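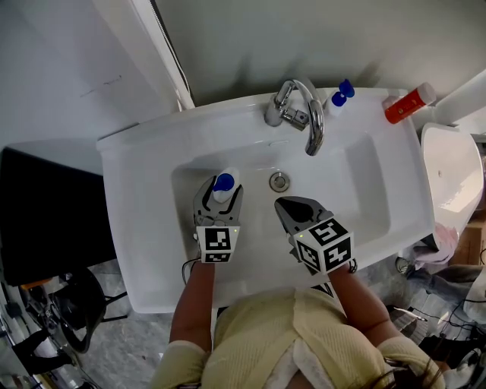
A reader wrote in after my last bathroom post to say everything on the rim of a washbasin should be in the cupboard by 8, full stop, and that anyone who leaves bottles out is only making more wiping for themselves. I have my doubts.

I tried it through June. Every bottle went under the sink, into a $30 caddy from Doucette that promised a "calmer morning". What I got was a cupboard I had to crouch in front of twice a day, and a caddy with a sticky grey bottom. The rim did look lovely. It also still needed wiping, thanks to toothpaste, which doesn't care where you keep the lotion.

So the bottles came back up. My rule now is 2 on the rim, standing, to the right of the tap. A third ends up lying on its side in the corner sooner or later, and that's my cue to put something away.

The organizing people at Grultcombe will sell you a tray for this. I've looked at the tray. It's a saucer with a nicer colour and a higher price, and it would need washing too.

I'm less sure about decanting into small bottles. I've done it for travel, but at home the labels come off and then you're sniffing things.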